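Spatula season at the Plunddale shed

Hello from the tiled corner! If you read the July issue you'll know we were about to start on kitchen utensils, and I promised I'd report back once we'd got properly stuck in. Well, we're stuck in. The job is hanging things on a stand, and my whole day now revolves around spatulas, turners and one very fussy crown of hooks. I even dream about handle holes. 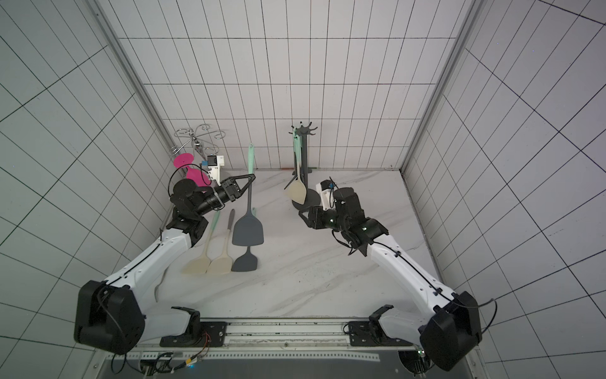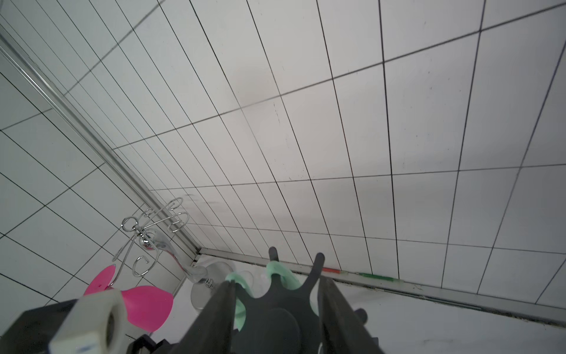 The utensil-hanging bench at Plunddale: both arms from the side, then the view from a wrist camera.

For newer readers, the idea is pretty simple. We drive the two arms by hand through a job, over and over, and every run gets saved with the joint positions and the video from all the cameras. Each saved run is one example. The learning system (we call ours Xia, after the old server it used to live on) chews through the lot and tries to work out how to do the job by itself. It needs plenty of examples, and it needs them to be different from each other, and that second bit is where I spend most of my energy.

When I started I was far too neat. I'd lay everything out in a tidy row, do a lovely smooth pick, hang it up, reset, and do the same again. I was so proud of those runs! Then we trained on them and Xia was hopeless the minute a handle pointed the wrong way. So now I shuffle between runs. Handles toward the back, handles toward the side, heads nearly touching, a small turner tucked in behind a big one. Sometimes I leave a couple of things hanging on the stand before I start, so there's already a bit of a crowd up there to work around.

The hardest part is the last little stretch. You've got a hook on one side and a small hole in the end of a handle on the other, and if you're gripping the utensil down on its stem, any wobble gets bigger by the time it reaches the top. I've learned to slow right down there and make one small correction at a time. The folks at Italard, who help us with the training side, asked us to keep the fumbles too, as long as the run ends with the utensil hung up. A miss followed by a recovery is apparently worth a lot. I was chuffed to hear it, as I have a great many of those.

We're at 3,270 saved runs for this job. On a good day I get through 66 before my wrists start to complain, and I stop for a stretch and a cup of tea every 20. There are 2 of us sharing the controls at the moment, and you can tell who did which run from the video. I come in low and slow. My benchmate swoops. We used to argue over whose way was right, but having both in the pile seems to help, so we've called a truce.

A word on the wrist cameras, as a few of you wrote in asking. Yes, the view is tilted, and yes, it makes you a bit seasick the first few times you play it back. The fingers are always there at the bottom and the walls go off at funny angles. I wouldn't give it up, though. The side view is great for seeing where everything is, but up close an arm can easily block what you most want to look at, and the wrist view fills in a lot of that.

Next up we're packing copies of the best runs for the Prirnwood bench, where they have the same kind of arms and a much darker room. They'll try our examples first and then add their own, and I'm dying to know how the colour of the light changes things. If you have old spatulas with a decent hanging hole, any colour at all, drop them in the box by the front door. Long handles especially, please. We've got plenty of whisks.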